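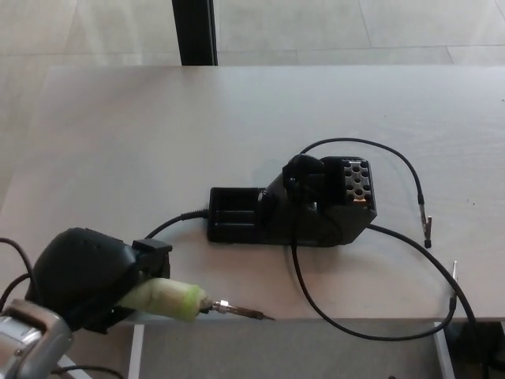 Monique Gaillard asked, after reading the last round of notes, whether we really need a line for the sponge tray every single time, when most people seem to bring their own brass wool now and the bench has got along perfectly well all winter.

I think we do, Monique, and I'm glad you asked it in writing so that I can answer properly. An empty tray like the one in the picture doesn't tell the next person much. Is the sponge in the sink being rinsed, or did it get thrown out? So the line stays, and I've added the brass wool to it, and you are welcome to put your initials next to it first.

Soldering Bench Check - Horrocks Repair Room
23 Jan 2026
By Lucienne Pichon

Search this site
Enter keywords
Go

How to use this list: go down it at the bench with a pencil. Mark OK, FIX or N/A, and if you mark FIX please write at least a few words, even if you're in a hurry and even if you think everybody knows. Items 1 through 7 are done with the switch at the wall off. My comments from this visit are under each item, and where somebody else had something to say I've put that in too.

BEFORE POWER

1. Tabletop clear and sound
Result: OK
The light gray top has held up nicely. I ran my palm along the front edge, the way Barrett showed me, and found no lifting. Please keep coffee on the shelf by the door. I know, I know, it's a long walk for a sip, but I have mopped up there twice.

2. Stand sits flat and does not rock
Result: OK
Press down on the tall end, then the low end, and give it a gentle push from the side. It should feel settled. If it walks across the table when you dock the iron, it needs new feet, and there is a bag of those in the drawer with the tweezers.

3. Holder ring tight
Result: OK, with a comment
The ring should keep the angle you set it at. You ought to be able to find it with the iron without bending down or leaning over the table. Barrett Gallagher likes it tipped up quite a bit and turned toward whoever is sitting, and I've come round to his way. If you're left-handed, go ahead and swing the whole stand about - just put it back when you're done.

4. Sponge or brass wool in the tray
Result: FIX
See my reply to Monique at the top. A sponge wants to be damp all the way through and then squeezed, so that it doesn't drip when you pick it up. Tap water is fine for our purposes. When it has gone stiff and brown with holes burned through it, throw it away, and don't save it "for the rough jobs." We have a whole jar of those already and I would dearly like the jar back. I've asked Ishbel to pick up new sponges on her next trip to Zellusdale.

5. Iron grip
Result: OK
We're fond of the pale green foam, and it does make a long afternoon easier on the fingers. Check that the sleeve doesn't twist or slide forward toward the metal collar when you hold it firmly. Look for splits near the front, and for any place where it has gone hard or shiny. A sleeve that moves gets replaced the same day. Please don't wrap one in tape.

6. Tip and collar
Result: OK, but read on
Look at the tip in good light. It should come to a clean point, with no pits and no crust, and the collar should be snug to the handle. Finger-tight and then a small nudge is plenty. Somebody has been using pliers, and I can tell from the marks on two of the spare collars in the drawer. I'm not cross! But the threads are soft and they won't forgive it for long.

7. Cords and connectors
Result: FIX, minor
Start at the handle and let the cord run through your hand to the plug, feeling for nicks and flat spots. Do the same for the thin cable with the alligator clip. Then look at where the iron's connector goes into the side of the stand and make sure it is seated all the way home. I'd like the iron cord kept toward the back when you can manage it. Slack across the middle of the table is just where your sleeve wants to go, and it is also where the tip tends to get set down by people who are thinking about something else.

The wall outlets date from the 2000 rewiring and are showing no scorching or looseness. Anatole Gilbert has asked that nobody add a second power strip onto the first, and I would like to back him up on that as strongly as a checklist allows.

POWER ON

8. Warm-up and setting
Result: OK
Our usual setting is 685 degrees Fahrenheit for the leaded spool. If you need it hotter for a ground plane or a big old terminal, turn it up, do the joint, and turn it back down. Write the change on the card if you're leaving the bench to someone else. A thin film of solder on the tip should go bright and smooth. If it balls up and rolls off, clean the tip and try again before you blame the solder.

9. Alligator clip
Result: OK
The jaws should close evenly and hold on to a piece of bare wire when you tug. When the clip isn't on the work, park it well away from the hot end. I've seen one lying jaws down by the iron with a perfectly melted lead behind it, at my old job, and I still think about it when I smell scorched plastic.

10. Iron goes home between joints
Result: discussed at length
This is the one that takes up most of my breath every month. The iron is either in use or in the ring. It isn't resting on the edge of the tray, and it isn't balanced on a roll of tape. Pay special mind to the point when it comes out past the front edge of the table, where knees and elbows and small children live. Ishbel Lennox put a better question to new people than I do: where is the tip pointing right now? If they have to look, they slow down.

11. Air
Result: OK
Window on the latch, little fan on its lowest speed and drawing away from your face. In January I realize that's a lot to ask. Wear the cardigan from the hook; it belongs to the bench.

12. Eyes, hair, sleeves
Result: OK
Glasses on when you're clipping leads as well as when you're soldering. Tie back long hair. Roll loose cuffs up past the wrist. Fleece melts, so leave it on the chair.

13. Hands washed afterward
Result: FIX
The soap was out. I filled it from the kitchen bottle, which smells powerfully of lemons, and I apologize in advance to anyone who minds.

CLOSING UP

14. Tip tinned, iron docked, switch off at the wall
Result: OK

15. Clippings and solder bits swept into the tin
Result: OK
The tin with the lid, please. The open one holds good screws.

16. Burn kit
Result: FIX
Cool running water is the first thing for a small burn, and for longer than feels necessary. Anything large, or blistered, or on the face goes to a doctor. The gauze is fine, but we are down to 2 packets of dressings and the card says to keep 6. I've written it on the order sheet under the Sollen parts.

COMMENTS FROM READERS OF THE LAST LIST

Barrett Gallagher: I'd move item 10 to the top. People get tired by the middle and start ticking.

Lucienne Pichon: I did try that in the fall, Barrett, and then everybody skipped the cords. I'm open to printing it in bold.

Anatole Gilbert: Could we have a hook at the back for the clip cable? I have one left over from the Luditz bench, already drilled.

Lucienne Pichon: Yes please. Bring it whenever suits you and I'll find screws.

Ishbel Lennox: Sponges are on my list. Do they come in the size for our tray or do I need scissors?

Lucienne Pichon: Scissors, I'm afraid. Cut them a hair smaller than the tray, as they swell. There's a paper pattern pinned inside the cupboard door.

Items marked FIX are to be looked at again on the next visit, and the pencil list is in the blue folder under the card.

Contact | Copyright Horrocks Repair Room | Back to top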